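Tags: list archive > upholstery and leather care > cleaning and conditioning

Re: Cream sofa, conditioner made it sticky

Genalyn wrote:

> Hello all. I bought a second-hand sofa in January, a light cream colour.
> The seller told me it is leather. I used a conditioner on the seat, two
> times, as the bottle said. Now the seat feels sticky and the dust stays on
> it. The arms, where I put nothing, are fine. Did I use too much? Should I
> put a third coat, or wash everything off? And how can I know if it is
> leather at all? The label under the cushion was cut away.

Dear Genalyn, dear list,

I read your message twice before answering, because there are three questions inside it and I think the last one should come first.

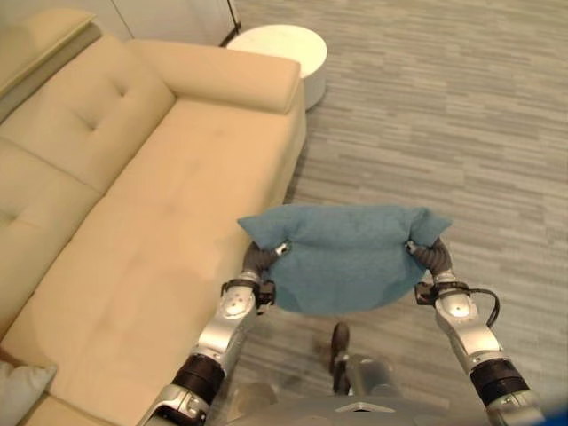
Posted by: Manninen (list member) | 29 Apr 2021

A pale sofa with a smooth, slightly shiny surface can be real leather with a pigment finish, or it can be coated fabric, and from one metre away I can't tell you which. I have been wrong about this myself. Creases don't help much either, as both materials crease where they bend.

What I do first is look for a raw edge. Turn the sofa on its back, with a second person if it is heavy, and look at the cloth underneath. It is usually held with staples. Take out three or four at a corner and you will find the end of the cover folded over the wood. Leather shows fibres on the back, like suede, and the cut edge is a bit hairy. Coated fabric shows a woven or knitted cloth with a thin skin on top. If you see both, fibres and a plastic skin which peels from them, it may be bonded leather, and then you must be very gentle with it.

The test with a drop of water is often recommended. I don't trust it for pale sofas. A pigmented leather is closed by its finish, and the drop sits there in the same way as on plastic. The test with a flame I don't want to discuss.

Now the stickiness. A conditioner with oils and wax needs somewhere to go. On open leather it goes in. On a closed finish most of it stays on top, and on coated fabric all of it stays on top. So please, no third coat. Your arms are fine and your seat is not, and this tells me the product is the problem and the cover is probably still healthy. Old coated fabric can also become sticky by itself, when the coating breaks down, but then I would expect you to find it on the arms too, where people rest their hands.

To remove it I would do this:

Lukewarm water, one litre, with a small spoon of mild soap without perfume. Wring out a white cotton cloth until it doesn't drip. Try first on the back of the sofa, low down, and wait until the next day. If the colour has not changed and nothing came off on the cloth, do the seat, one cushion width at a time, and wipe after it with clean water and a dry cloth. Do not rub in one place. You will probably need to repeat it after two days. Please don't use spirit, window cleaner or the baby wipes which some people love so much. They soften the finish.

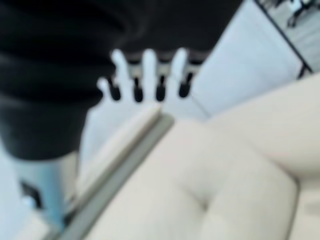 Around buttons go more slowly. The old conditioner collects in the small folds there, and a big cloth only pushes it deeper. I use a soft toothbrush, almost dry, and then the corner of a towel. The same for seams, but brush along the seam and never across the thread.

You wrote that dust stays on the seat. Vacuum it before you wash, with the brush head, otherwise you make a grey paste and work it into the grain. I learned this on my mother's armchair.

About products I prefer to be careful, as you did not say which bottle it was. If it turns out to be leather, a water-based conditioner in a very thin layer, once or twice a year, is enough for a pigmented finish. If it is coated fabric, you need no conditioner at all, only the soap and water. Keep the sofa away from the radiator in both cases.

One question back to you: is the seat sticky over the whole surface, or more in the middle? If it is only where people sit, body oil can be part of it, and then one wash will not be enough.

I would also like to hear from others who have removed wax from a pale finish. In the archive I found only one old thread, and it was about brown saddle leather, where a small change of colour does not matter so much.

With kind regards,
Manninen

Reply to list | Reply to sender | Contact the list owner | Back to top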